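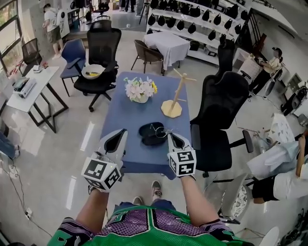

Issue 3

Flivodstead Recipe Card Transcriptions: read me first

What you get: 600 handwritten recipe cards typed up as plain text, one card per file, plus a spreadsheet of titles. The cards came out of two house clearances in Flivodstead. Whether they tell you anything about how the town ate is another matter. People write down the cakes they make twice a year and never the chops they cook every week, so please don't publish a chart saying the district lived on sponge.

What changed in this issue: Najjar batch added, duplicate slices removed, fractions fixed. The February build turned every half cup into a question mark and should be deleted.

Spelling is left as written. "Desicated" stays.

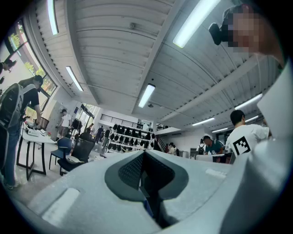 Measures are also left alone, and I'd be wary of any script that claims to convert them. A cup on the Aleck cards may be a teacup. Oven settings say "moderate" or "quick" and I have not guessed at degrees.

Known problems

The category column is weak. It was filled in by two typists who disagreed about whether a relish is a preserve, and it shows.

Dates are mostly missing. The old date column was worked out from paper colour, a method I don't trust, so it's gone.

Files were checked with the Jistitz spell tool, then checked again by eye after it changed "sago" to "saga" throughout. Around 500 have had that second look. The rest are marked "unread" in the spreadsheet.

Reuse is free. Keep this file with the cards.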